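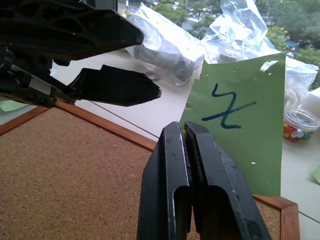 Notes typed up fast on the train home from the Sorix open day, Maglaya building, upstairs. Apologies for the spelling.

I went in grumpy. Let me say that first. Open days for robots have a bad habit and I have sat through enough of them. Loud music, a fellow with a headset, the arm waves at the crowd, everyone films it, you get a tote bag. You come away knowing how the company would like to be seen and close to nothing about what the thing can do on a dull afternoon.

So. No music at this one. Two arms, a table, a cork board, a lot of green sticky notes. The task was sorting and handling the notes with the grippers. Paper! I have been complaining for years that nobody demos paper, and then I walk in and it's paper.

Why I care: my trade was mail. I worked the back end of a sorting room at Surklow, in a building put up in 1942 with the drafts to match, and I can tell you that a box is easy. A box has sides. It stays where you put it. A single slip of paper bends, slides, sticks to its neighbor, catches air. Every machine we ever had ate paper. We had a drawer for the eaten ones.
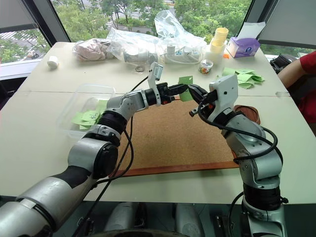
*One note between the fingers, the second gripper close by. Upstairs at Maglaya, morning session.*

Now the part where I disagree with most of the people who were standing next to me.

Bendik Backlund, who I know from the old days and who sells shelving now, gave it maybe two minutes. "Slow," he said, and went for coffee. A lot of visitors did the same. Look, shrug, coffee. And I get it. If you've seen the Senberg reel with the arms throwing parts about at top speed you will not be impressed by a sticky note. The demo slot was 90 minutes and the crowd got thin well before the end.

But slow is the wrong complaint. Slow gets fixed, or it doesn't matter. What I want to know is whether a machine can deal with a thing that has no proper shape, on a table that hasn't been tidied for it. And this table had not been tidied. Plastic bags, a stack of yellow cups, candy in a little container, a tissue box. Windows right behind with the daylight pouring through. Anyone who has tried to run a camera system next to a window knows what thats worth. At Surklow we taped cardboard over ours.

I asked Kristine Espiritu, who was running the session, if they clear up before visitors come. She said no, and looked at me as if I'd asked whether they iron the tablecloth. Good answer. Best thing I heard all day.

I'd go further. Put the clutter in the brochure. Any firm that shows me a bare white table and a black curtain, I now assume the curtain is doing half the work. Maybe unfair. I don't much care. The buyer is going to have cups and bags and somebody's lunch on the bench, every bench I ever worked at did, and a demo that leaves them out is a demo of a different job.

Complaints, becuase I have those too.

One, the marks. The notes have handwriting on them, and there's one I would have read as a 2 and my neighbor as a Z. We argued about it. Is the machine supposed to know which? Is that part of the task or just something on the paper? The handout doesn't say. Handwriting was half our trouble at Surklow and if you're going to put it in front of a room of ex-mail people you'd better have a line ready. Maarten Groen gave the talk afterward, a good talk, clear, and still he skipped right over it.

Two, no failures on show in the talk. Every clip he picked was a clean one. I asked for a bad one. He said they had plenty, and then the next slide came up. Show me the bad ones! A drop tells me more than nine clean picks in a row. I want to know what it does next. Does it look for the note, does it stop, does it carry on pinching air like our old feeder did until someone hit the red button.

Three, the stairs. Put a sign up.

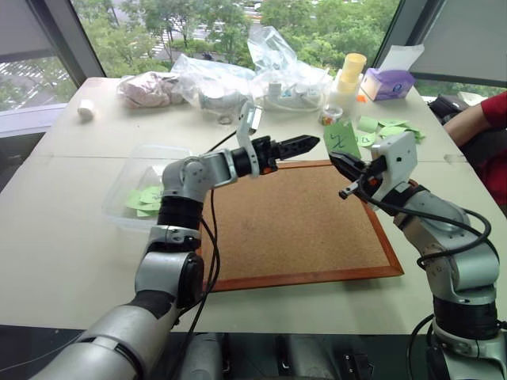 ## What I'd ask them to change by next May

Run the same thing again. Same notes, same mess, don't dress it up. Chairs, please, for those of us with knees. And let a visitor put something on the table. A receipt, a bus ticket, whatever's in your pocket. I had a dry cleaning slip on me and would have given a lot to see it tried.

Print the numbers, too. Good and bad. Edgardo Barredo wanted them for his print shop and went home with a leaflet and a pen.

Shiela Rivera thinks I'm going soft. She says I used to walk out of these and now I'm asking for a chair. Could be. But I stayed over 90 minutes for a sticky note and my coffee went cold, and I'd sooner have that than the headset man. Bendik can have my tote bag if they ever make one.

More when I've found my other page of notes, think I left it on the seat at Maglaya.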